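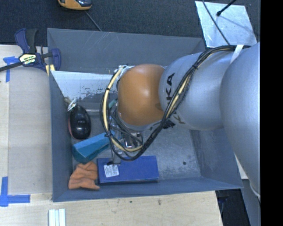
*Gray bin with sloping sides, scuffed floor. Small dark spot near the lower right.*

**Repainting the inside of a scuffed parts bin**

Large gray bin, four sloping painted walls, gray metal floor. The far wall has thin pale scratches, the right wall has scuffed patches, and the floor is scratched and mottled all over. I want to repaint the inside without stripping everything. Two points I can't settle: does the floor need paint at all, and is the dark spot a stain or the start of a pit? Wiping with a dry rag did nothing. I have half a can of Wuritz 3446 enamel left from March.

posted by binliner41

---

**Sullden_shop**

Treat walls and floor separately.

Walls: degrease, scuff with a gray pad, feather the edges of each scratch, spot prime any bare metal, then two thin coats. Let the first coat dry overnight. Don't sand through sound paint.

Floor: leave it bare. Boxes sliding on enamel will mark it within weeks. If you want protection, cut a 3 mm rubber mat to fit and leave it loose so you can lift it for cleaning.

Spot: rub it with a solvent rag, then drag a fingernail across. If the nail catches, it is a pit. Clean it out with a small wire brush and touch in primer.

---

**fastex_user9**

just spray it all, mine took one can

---

**Antunes Refinishing**

Agree on the bare floor. Check the old enamel before using it. If there is skin on top, strain it, and test a patch on the near wall below the rim. Wrinkling after an hour means the two paints are incompatible and you need a barrier primer.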